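Rules for Teaching a Robot's Hand

A robot does not know how to pick up a cup. One way to teach it is to let a person do the job first, using grippers. A gripper is a tool with jaws that open and close. The person holds one in each hand and moves objects on a table. Cameras and sensors record the movements, and a computer studies the recordings later.

The recordings are called data. Bad data teaches bad habits, so people who record follow a set of rules. The rules in this explainer come from the Istidside Handbook, 2025 edition, which has 109 rules in all. We chose 7.

Rules about the table

Rule 1. Put out only the objects named on the task sheet. A task sheet might list a plant, a picture and a stand.

Rule 2. Use a table with a plain top. Objects are easier for a computer to find on one flat color.

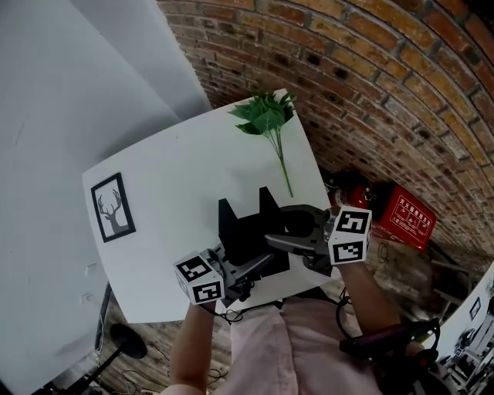
Rule 3. Keep the marker cubes in view. A marker is a black-and-white square pattern, a little like the codes you scan with a phone. Each pattern is different. A computer that sees one can work out where the gripper is and which way it is turned. If a sleeve covers the pattern, the computer has to guess.

Rule 4. Move at a steady speed. The handbook allows 400 millimeters per second at most, about the length of a forearm and hand. Faster movements can blur the pictures.

Rules about people

Rule 5. Check the straps and cables before starting. A cable should be long enough to let the arm reach across the table, and it must not catch on the corner.

Rule 6. Rest. A person may record for 70 minutes and must then put the grippers down. Tired arms shake, and the shaking goes into the data.

Rule 7. Hide faces. Cameras can record people as well as objects. Before the data is shared, each face is covered with large colored blocks. This is called pixelation. It protects privacy, which means your right to decide who sees you.

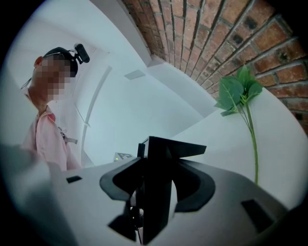 Who checks the rules?

A checker watches the recordings and marks each one "keep" or "repeat." A recording with a hidden marker is marked "repeat." So is one where an object was dropped, unless dropping it was the task.

Words to know

Data: information that is stored and studied.
Gripper: a tool with jaws for holding things.
Marker: a pattern that a computer can recognize.
Standard: a rule that many people agree to follow.

Fikance Science Pages. Last updated November 8, 2025.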